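Fevness
Home / Clubwear / Campaign range / Kragh warm-up top

The Kragh Warm-Up Top
Part of our Vumance campaign for fairer sport

£80 each, adult and junior sizes at the same price
Updated Monday, November 22, 2021

If you have found your way to this page from one of our posters, welcome, and thank you for being curious enough to type in the address. If you are an old customer looking for the plain navy top you bought from us before, you are in the right place too, as the Kragh is cut from the same pattern and you will recognise it as soon as you pull it over your head. What has changed is the sleeve, the label and where part of the money goes, and we would like to tell you a little about each of those before you reach for your card.

What Vumance is
Vumance is the name we gave to our campaign when we launched it in September. It grew out of letters from clubs in and near Karnusholm, where our workshop is, and most of them said much the same thing in different words. Players were being asked to keep quiet about matters that touched their own lives — how they were spoken to from the touchline, who was picked and who was left out, which changing room they were allowed to use — and they felt that speaking up would cost them their place. We make sports clothing, so we can't put all of that right. We can make something that a whole squad wears in the ten minutes before kick-off, when people are looking, and we can pay for some of the work that goes on after everyone has gone home.

From every Kragh we sell, £9 goes into the Vumance fund. The fund pays for travel, pitch fees and coaching courses for people who have been kept out of club sport by money, by disability, or by the plain fact that they were made to feel unwelcome. Up to the day this page was updated we had sold 858 tops, and the running total is shown on our campaign page, where we change it at the end of each month.

The top itself
The Kragh is a midweight, quarter-zip warm-up top in brushed polyester with a small amount of stretch. It is meant to go over a playing shirt and come off again quickly, so we have left the body roomy and kept the cuffs soft. The collar stands up well against wind and folds flat when you don't want it. There are two side pockets with zips, deep enough for a phone and a set of keys, and a loop at the back of the neck so that it can live on a peg.

On the left sleeve is the Vumance band, a broad stripe in ochre that runs all the way round just above the elbow. We tried it in print first and were never happy with how it cracked after a winter of washing, so it is now a knitted panel sewn into the sleeve. It costs us a bit more to do and we think it was money well spent. There are no words on the band. Several clubs asked us for a slogan and we did go back and forth over it for quite a while, but in the end we felt that the people wearing it would rather explain it themselves, and a blank stripe does tend to get questions asked.

Colours: navy, bottle green, charcoal. The band is ochre on all three.

Sizes and fit
We make the Kragh in 8 sizes, from junior small up to adult triple extra large. There is one cut for everybody, with a slightly longer back, and we don't sort it into men's and women's. If you like a closer fit, go down a size. If you play in a wheelchair, choose the short-back option from the menu when you order — it takes the extra length out of the back so that the fabric doesn't bunch up behind you, and there is nothing more to pay for it.

We also do a version with a pull ring on the zip, large enough to hook a finger or thumb through. It was asked for by a player who finds small zips a nuisance on cold mornings, and so many people have chosen it that we may well make it the standard one next year.

Washing and care
Wash at 30 degrees with the zip done up, and inside out if you can remember. Please don't use fabric softener, as it spoils the brushed side. Dry it on a line or over a door. A cool iron is fine on the body but keep it away from the band.

Ordering for a club
Single tops are sent out within three working days. Club orders take longer, as we sew them together in one batch so that the colours match, and you should allow four weeks. We can add a club badge to the chest at cost price, though we do ask that nothing is put on the left sleeve. If your club would find the full price hard to manage, write to us before you order and say so. We have a little set aside for this and you won't be asked to fill in pages of forms.

Returns
Send it back unworn within 28 days and we will refund you in full, fund money included. Tops with a club badge can only come back if we have made a mistake, in which case we will put it right and pay the postage both ways.

A word about disagreement
Not everyone likes to see a campaign on a piece of sports clothing, and we have had some cross letters along with the kind ones. We read them all and we answer those that have an address on them. The plain navy top, without the band, is still on sale and will stay on sale, and we shan't think any less of you for choosing it.

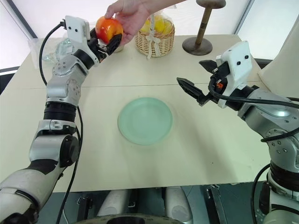
For samples, badge artwork or a chat about sizes, use the contact form and choose "Kragh" from the list. We are in the workshop on weekdays and do our best to reply by the following afternoon.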